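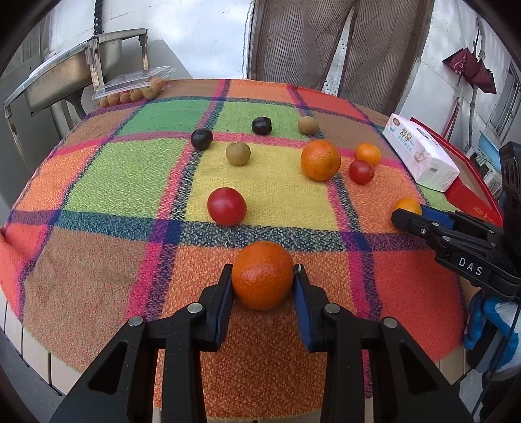 **Ticket:** Nightly stock export from Kabbaj incomplete, web shop shows items as unavailable
**Reported by:** Marijke Jansen, Mustine (produce wholesale)
**Assigned to:** Hazem Badawi
**Priority:** 3
**Status:** Closed

## Report

Marijke, 07:40:

> Customers can't order satsumas, turnips, watercress or any of the walnuts. The items are in Kabbaj with stock on them. In the shop they say "Currently unavailable." Apples and carrots are fine. Nothing was changed on our side that I know of. We added the spring catalog in February but the shop was OK after that.

## Setup

- Stock system: Kabbaj, hosted
- Web shop: Drikico, hosted
- Connector: Trarkska sync, runs on the Mustine office server, scheduled 02:15
- Direction: Kabbaj to Drikico only. Orders come back by a separate job, not affected.

## Log

**08:05, Hazem.** Checked the connector dashboard. Last run is green, no warnings. Checked stock levels in Kabbaj for the items Marijke listed. All present, all active, all above the minimum order quantity. The affected items are all late in the alphabet, so this doesn't look like a category problem.

**08:20, Hazem.** Compared record counts.

| Source | Active items |
|---|---|
| Kabbaj item list | 1,121 |
| Trarkska export file | 1,000 |
| Drikico, marked available | 1,000 |

The export file is short. Drikico is importing everything it gets, then marking whatever isn't in the file as unavailable. That is the documented behavior for a full import, so Drikico is ruled out.

**08:35, Hazem.** Ran the export by hand with logging set to debug. Relevant lines:

```
08:33:10 items.list page=1 rows=1000
08:33:10 items.list next=null
08:33:11 export written rows=1000
08:33:11 exit 0
```

The connector asks for one page, gets no pointer to a second one, and stops without an error. Repeated the run with the same result. Restarted the connector service and ran it once more. Same.

**08:50, Hazem.** Asked Marijke whether the shop could be put right by hand before lunch orders. She has edit rights in Drikico but the next import would overwrite any changes. Disabled the 02:15 schedule and told her so. She is setting the missing items to available from a filtered list. 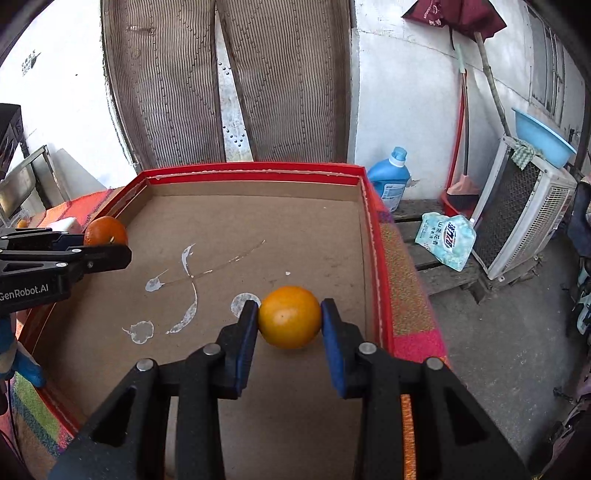
**09:30, Ismail Chraibi (second line).** Took a look at the request itself. The connector is on the old list call, which returned everything in one response. Kabbaj now caps that call at 1,000 rows. To get the rest, the request has to include `paging=true`. Without it, `next` comes back null whether or not there are more rows.

Tested with curl against the live account, read only:

- without `paging=true`: 1,000 rows, `next` null
- with `paging=true`: 1,000 rows, `next` set; second page returns the remaining rows

**09:45, Hazem.** Question for Ismail: why did the shop work after the February catalog went in? The item count would have been over the cap by then.

**09:55, Ismail.** The cap is set per account and switched on in batches. I've asked Kabbaj support for the switch-on time for Mustine. It isn't needed for the fix.

**10:40, Ismail.** Connector 3 has a setting for this, off by default. In `sync.conf`:

```
[source]
use_paging = true
stop_on_short_count = true
```

The second line makes the run fail if the number of rows exported is lower than the count Kabbaj reports. It should have been on from the start. Mustine's server already has connector 3 installed, so no upgrade is required. Service restart is needed after saving.

**11:05, Hazem.** Applied both settings and restarted the service. Manual run:

```
11:04:22 items.list page=1 rows=1000
11:04:23 items.list page=2 rows=121
11:04:23 source count=1121 exported=1121
11:04:24 exit 0
```

Import into Drikico started 11:06 and finished 11:09. Available items in the shop: 1,121. Schedule enabled again.

**11:15, Marijke.** Satsumas and walnuts are back and I can put them in a basket. Two of the turnip lines show the wrong price.

**11:25, Hazem.** The turnip prices come from the price list in Drikico and aren't part of this sync. Opened a separate ticket for Valentyna Zakharchenko, who maintains the price lists.

**Next morning, 07:50, Hazem.** The 02:15 run completed, counts match. Marijke confirms nothing is missing.

## Cause

Row cap on the old Kabbaj list call, combined with a connector setting that didn't request further pages and didn't compare counts.

## Follow-up

- [x] Paging and count check enabled at Mustine
- [x] Setup notes updated with both settings
- [ ] Ghizlane Belhaj to check the other customers on connector 3 for `use_paging = false`
- [ ] Reply from Kabbaj on the switch-on time (no action if none received)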